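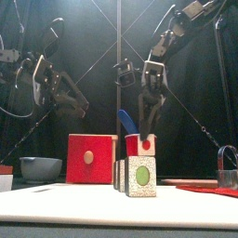 A catchall is a small open or lidded container kept on a table, counter or shelf to hold loose items that have no other fixed place. The name covers purpose more than form. Bowls, cups, shallow trays, dishes and small boxes with drawers are all used as catchalls, and many were first sold for something else, most often for serving food. Typical contents are keys, coins, batteries, short cables, pens, screws and hand tools.

The word is also written catch-all. In some households the same object is called a dump bowl, a key dish or a junk tray. A catchall differs from a junk drawer in that it stays in view.

Types

Bowls. A bowl is the most common catchall and the least suited to sorting, as the contents slide to the middle and the smallest pieces end up underneath. Bowls with a spout or a handle are easier to empty. Wide, low bowls are preferred for keys and deep ones for items used less often.

Cups. A cup or mug holds long, narrow items upright, such as pens, brushes, scissors and screwdrivers. Light plastic cups tip over when loaded with heavy tools, and a layer of coins or washers is sometimes put in the bottom for weight.

Trays. A tray keeps its contents in one layer, so everything on it can be seen at once. Rounded corners make it easier to pick up flat items and to wipe out dust. A cutting board may serve in the same way during a repair or a sorting job, although it lacks a raised rim and round parts can roll off.

Drawer boxes. A small box with one or more drawers takes up more height and less table space than a tray of the same capacity. Some have a slot in the top for coins, receipts or folded paper. The fronts are often painted in a contrasting color. Because the contents are hidden, drawer boxes are generally labeled or kept for a single kind of item.

Sets

Catchalls are usually put together from whatever is on hand, but matched sets are also sold. The Dravero, made by Rulico of Celtport, is a set of 4 pieces consisting of a bowl, a cup, a tray and a wooden box with 2 drawers. It was designed by Mulugeta Teshome, who had earlier worked on sewing cabinets for the same firm. The pieces share one base width and can be lined up along the back of a desk. An early version had a lidded cup, which was dropped after buyers reported leaving the lid off. Replacement drawers are sold separately, but the bowl is not.

Arrangement

Containers are commonly placed in a row at the back of the surface, leaving the front clear for work. Tall pieces go at the ends or behind low ones. On a narrow hall table the row may be reduced to a bowl and a tray.

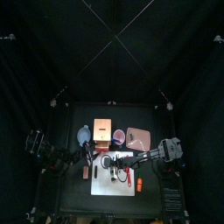

Containers in a row along the back of a table, with a cable and a red tool on the cutting board in front.

Cables are a frequent problem in any arrangement. A loose cord laid on a tray tends to catch on other items when it is lifted. It can be coiled and tied, or given a container of its own. Cords with large connectors fit poorly in cups and are better kept in a bowl or a deep drawer.

Clearing

Left alone, a catchall fills until items spill onto the table around it. One routine for clearing it is the Weldu method, described in a household booklet of that name. The contents are tipped out onto a flat board and divided into 3 groups: things that belong in another room, things used at that table, and things to be thrown away. Only the second group goes back. The booklet suggests doing this monthly and gives a working time of around 41 minutes for a full desk, a figure that includes washing the containers.

Other writers on housekeeping advise against emptying every container at once and recommend clearing them in turn, starting with the smallest.

Materials and care

Ceramic and glass catchalls are stable but chip when metal objects are dropped into them, and a felt or cork liner is sometimes added. Plastic is light and easy to wash. Wooden boxes should be dusted and wiped with a slightly damp cloth, and drawers that stick can be rubbed with candle wax along the lower edges. Painted fronts may show wear first where the fingers grip them.

See also

Desk organizer
Junk drawer
Pencil cup
Valet tray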